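Datasets > Household > Counter Surfaces > README

# Plidico Counter Set

Reference notes for the kitchen counter portion of Plidico. Maintained by Killian Vidal. Corrections go to Cristóbal Aravena.

## Scope

The set covers breakfast preparation areas in home kitchens: small appliances, boards, jars, cups, packaged food, and the surfaces behind and under them. It does not cover sinks, stovetops, or the inside of cabinets. Dining tables are in Urrego and should be pulled from there.

Release 2 has 104 kitchens. Three were withdrawn after release 1 at the request of the households, so 101 carry full labels. The remaining three have folder stubs only and will be dropped in the November release.

## Contents

Each kitchen folder holds stills, a surface sheet, and an item list. The surface sheet records the counter, the backsplash, and any board or mat in use. The item list uses the Kimeck vocabulary, version 12, without local additions.

## Labeling appliances

Label an appliance by type only. Do not enter a make unless it can be read on the body. A toaster and a toaster oven are separate types even when they stand together, and the short form "toaster" is reserved for the slot type. Slots are labeled one at a time as filled, empty, or unclear.

Where two types are equally likely, use the parent term "countertop appliance" and set the confidence field to low. Coffee makers and kettle bases account for most of these entries.

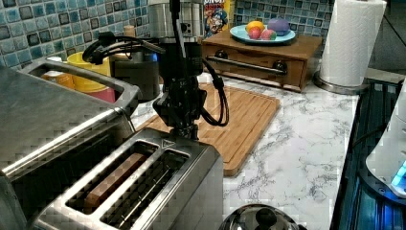 Fig. 1. Two-slot toaster, toast in left slot; toaster oven at left; blue and gray mosaic tile backsplash.

Packaged food is labeled by container: box, jar, bag, can. The box in Fig. 1 is entered as "box, cereal". Cartoon characters on packaging are not labeled. Cups are entered with up to two colors, main color first, so the cup behind the toaster oven is "cup, yellow/pink".

## Labeling surfaces

Record pattern separately from material. "Marble pattern" is a visual term and says nothing about whether the counter is stone. The material field stays blank unless the household filled it in on the intake form.

Boards get three fields: material, corner shape, and groove (yes/no). Grain direction was collected in release 1 and has been removed, as annotators disagreed too often on boards shown in part. 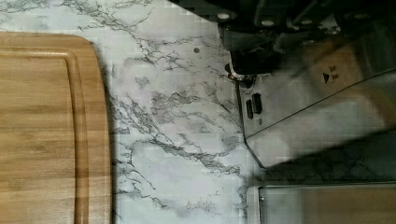 Fig. 2. Wooden cutting board with juice groove and rounded corner, on white marble-patterned counter.

Dark veins in a marble pattern were a common source of false "crack" labels. Trace the line at full resolution before using that label. Isolated dark spots go under "mark, unspecified". The one on the counter in Fig. 2 is entered this way and should not be changed to "crumb" or "chip".

## Known issues

- Brushed steel panels pick up reflections that were sometimes boxed as separate items. Nearly 500 of these boxes have been deleted. Report any others by folder number.
- Backsplash color is limited to two values. Mixed tile loses detail under this rule.
- Jar lids were not labeled before version 12 of the vocabulary.

## Use

Research use under the Senum data terms. Cite the release number. Do not merge with Urrego without remapping the cup and jar classes first; the mapping file is in the tools folder.

Last edited 14th April.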